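Iltura Landlord Training Programme: progress report to the Drovoseck Fund

Reading time: 4 minutes

Prepared by Merike Rätsep, programme manager
Date: 23rd August
Period covered: second grant period, to the end of the summer intake

1. Purpose of this report

This report sets out progress against the four work items in the grant agreement, explains one change to the timetable and asks for a decision on unspent travel money. Iltura runs short courses for people who own one or two rented homes, or who plan to buy a first one. The grant pays for course places, the written course pack and a telephone advice line.

2. Course places

The agreement sets a target of 100 funded places. All of them have been allocated. The summer intake was taught in two groups, with evening sessions led by Archana Dwivedi and a shorter daytime version led by Akash Rastogi. Both versions use the same six units: buying costs, borrowing, tenancy agreements, deposits, repairs and inspections, and record keeping.

The daytime group moved through the borrowing unit more slowly than planned. Several learners had not worked with an interest-only loan before, and the worked example assumed that they had. Mr Rastogi split the unit over two sessions and shortened the unit on record keeping to make room. 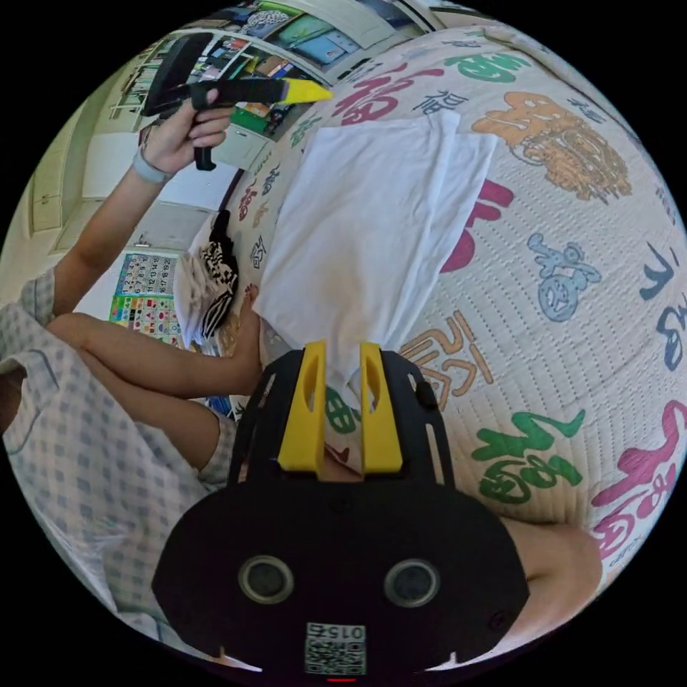
The split will be kept for the next intake. The worked example has been rewritten to begin with a repayment loan, and interest-only terms are introduced in the second session, once learners have completed a full year of figures by hand. The buying costs unit is unchanged apart from a corrected table of survey types.

Learners leave with a finished cash flow sheet for one property. In the first intake a number of sheets left out empty weeks between tenancies and so overstated the yearly return. The sheet now has a separate line for these, placed above repairs, and cannot be marked as complete until it is filled in.

3. Course pack

The pack has been revised in full. Ingeborg Thiele edited the text and Manju Maurya checked the sections on deposits and notice periods. A print run of 600 copies was ordered from Skavell and has been delivered. The printer's first proof had the pages of the inventory form in the wrong order — this was put right before printing at no charge.

The section on furnished lets is the most altered. It now covers:

- what should go on an inventory, room by room, and how to word the condition of each item;
- the difference between fair wear and damage, with short cases on carpets, mattresses and worktops;
- safety labels on soft furnishings, and what to do where a label is missing;
- who replaces bedding, curtains and small appliances, and where the agreement should say so.

The old pack treated the inventory as a closing task. The new one asks for it at the start of the tenancy, signed by both sides, with a copy kept by each.
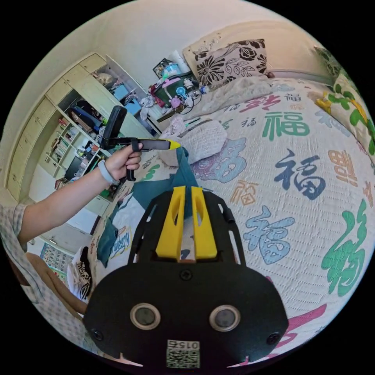
4. Advice line

The line took 21 calls in its first week after the pack was sent out and has been steadier since. Most callers ask about deposits or about access for repairs. Questions on tax are outside the scope of the grant and are passed to the caller's own accountant.

Call notes are kept in Zervas, the booking system already used for course places. The two sets of records were not linked at first, so a caller who was also a learner appeared twice. Ms Maurya has merged the duplicates. A short check is now run at the close of each month and takes her under an hour.

One gap remains. Calls taken outside office hours go to a message service, and the messages do not record which unit or topic the caller has in mind. A revised greeting will ask for this from September. 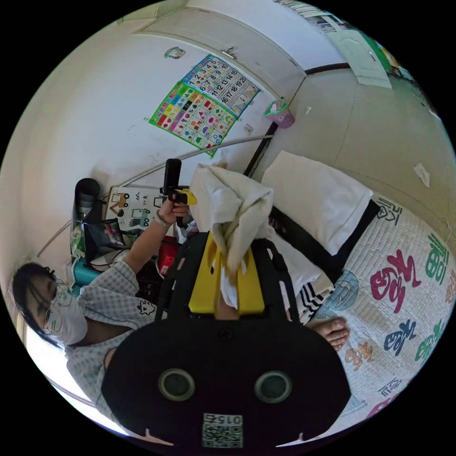

Bedding and soft furnishings: see section 3.

5. Change to timetable

The follow-up survey of the first intake has been moved back by one month. The original date fell before most learners could have completed a purchase, and the answers would have been of little use on the main question, how far the cash flow sheet matched the real costs. The survey form itself is finished.

6. Spending

Spending on teaching and printing is in line with the budget. Travel is underspent by £900, as both tutors were able to teach at the same venue. We ask the Fund to agree that this sum be moved to the advice line, where it would pay for longer opening hours on the days after each course session. No other transfer between headings is sought.

7. Next steps

Bookings for the next intake open in September. Ms Dwivedi will observe one daytime session and report on the pace of the borrowing unit. The survey results will be sent to the Fund as a separate note.

Related items
First grant period: progress report
Course outline and unit list
Inventory form and notes for furnished lets
Advice line: scope and opening hours

Contact the Iltura programme office | © Iltura | Back to top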